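Putting Things Down: A Talk on Surfaces
Speaker notes, Sheena Dow
Imska shared workrooms meetup, Perkamstead, Friday, after lunch

Check clicker before start. Water on the left side of the lectern, away from the laptop. Do not let the talk about spills begin with one.

Opening

Good afternoon. I've been given the slot after the sandwiches, so I've picked a subject that can be followed with the eyes half shut.

Ask for hands: who has a table at work that you can't put anything on? Wait. Who owns the stuff that's on it? Wait longer. The hands go down very fast at this point.

I want to talk about where a drink goes when you're busy. Everyone in this room has a policy on that, and the policy is "next to my elbow."

Light blue and what it does

Our old bench covering was dark brown and hid everything, including, for most of one October, a set of keys. We went light blue. People said it would show the dirt. It does. I've come round to thinking this is why you buy it.

Smudges and small dark marks are what you sign up for with a pale surface. Szulc, who was against the color from day one, has a cloth in his back pocket and brings it out with great sadness. Point out the marks on the blue. Let the front row feel superior for a second.

(If someone asks about cleaning products: soap, water, a soft cloth. Do not get drawn into the vinegar thing again.)
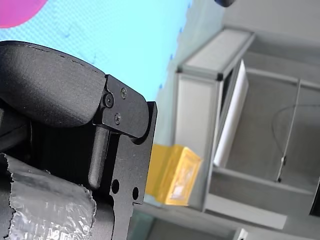
Foam, for and against

For: a dropped screwdriver makes a dull noise and you don't have to apologize to the people downstairs. You can kneel on it. It comes in puzzle pieces, so when one piece is ruined you swap that piece and leave the rest alone. We bought ours from Drakus, who sell it mainly for playrooms and were very kind about not asking.

Against: it's soft. Lean a palm next to a full glass and the glass finds out. Anything narrow at the bottom is taking its chances. Also, the little teeth at the joins lift up if you look at them wrong, and a joint is exactly where people like to set a drink. I have no theory for this. I've moved my own cup off a joint and then watched my hand put it back.

Rule we ended up with: drinks go on the flat middle of a tile, with a gap between one and the next.

Next slide. Pause so they can see both drinks.
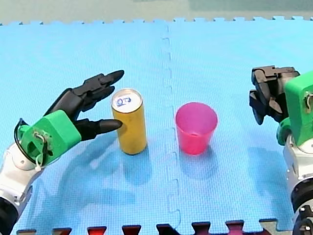 Slim can and pink cup, both upright on the foam mat.

Can versus cup

Take the can first. Tall, slim, glossy yellow-gold, silver on top. A handsome object and a terrible neighbor. A slim can has a small foot and a lot of ambition. My advice on soft mats is to drink the top third of it somewhere else and then bring it over.

The cup is see-through plastic in a pink you could land aircraft by. It's wider at the rim than at the base, so the fuller it gets the sillier it gets. In its favor, you can tell how much is in it without picking it up, and you'll never lose it on a blue background. I went shopping for plain clear tumblers once and spent a week putting sleeves in them.

Ask: can people or cup people? Don't take a vote. Last time it got heated and we lost the break.

Mention price here if it's a practical crowd. One order of 44 tumblers covered the whole building, with a few left over for the people who take them home and say they didn't.

The shelf, or where it should have gone

All of this would be solved by a shelf. We have shelves. Ours are the light gray aluminum rail type with white panels and small black connectors at the corners, and they're good. You can build nearly any shape from the stuff, so of course every department has.

The trouble is that a white panel is very easy to lean against something. It says "I'll be fitted in a minute," and a minute is a long time in a shared room. Have a look at the long one on the slide, sitting at its slight angle.

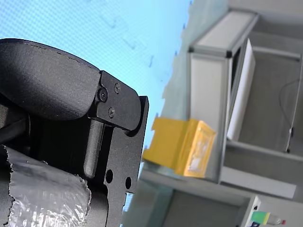
So my request, if you run one of these rooms, is to give drinks a shelf of their own at about hip height, near the door, and to keep it shallow. Deep shelves fill up. Ours was built deep, and within a week it held a kettle lid, two manuals and somebody's bicycle light. The new one takes a mug and has no room behind it for anything else.

Szulc wanted a sign. We have a sign. It's under a coat.

Questions

Likely ones: does foam smell (at first, yes, open a window), can you get it in gray (yes, don't), what about trays (I'm warming to trays). If it's quiet, ask the back row where they've put their coffees.

Leave the last slide up. Take the water glass with you.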